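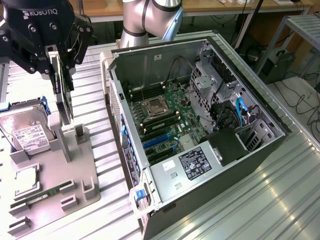

Hard drive in its bracket, blue clips and all.

From: Rodrigo Rebelo
To: vondergate-list
Date: Tuesday, January 2, 2018
Subject: Re: [vondergate] Backups, again

Happy new year to all who keep their files in one place and trust in luck.

On the thread below, Esteves wrote:

> I have 2,057 family photos on the desktop machine in
> the den, plus the scans of my mother's recipe cards.
> My nephew says I need three copies of everything. That
> sounds like a lot of copies of a meatloaf. Is one
> external drive enough? I plug it in when I remember.
>
> Also, does anyone still have the Kiltberg picnic
> pictures from May? Mine seem to be gone.

I enjoyed the second paragraph very much, coming as it did right after the first.

Your nephew is right, and you may tell him so once. The usual advice is three copies: the one you work on, one on a separate drive, and one in some other building. Your sister's house counts. The garage doesn't, if it's attached, and the shelf directly above the computer doesn't either, though I kept mine there for 7 years and felt very well organized.

"When I remember" is the part I'd worry about. I remembered faithfully every week for a month, then took a short break that ran until the old Walix died on me. What I got back was a lovely clean set of files from the previous administration of my life, including a tax folder for a car I no longer owned. Pick a day and let the computer do it. Windows and the Mac both come with something that will copy your files on a schedule, and it takes around 3 minutes to switch on. I put it off for longer than that per day.

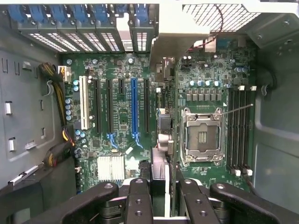

Inside of a tower case, green motherboard and all.

Then try getting a file back. Choose a photo you like, restore it to a new folder, and open it. If it opens, good. If it asks for a password you set in a hopeful mood years ago, better to find that out over coffee than over a dead machine. Write the password on paper and put the paper somewhere you'd look. I've been told this is bad security. My burglars have shown no interest in meatloaf.

As for the recipe cards, keep the cards. A shoebox has never asked me to update it.

I do have the Kiltberg pictures, most of them of the backs of people's heads in line for potato salad. They're on my second drive. I'll put them on a stick and bring it to the next supper, and I'd like the stick back, Esteves. You still have the last one.

Rodrigo

--
To leave this list, send a message with "unsubscribe" in the subject line. Replies go to everyone, so think first.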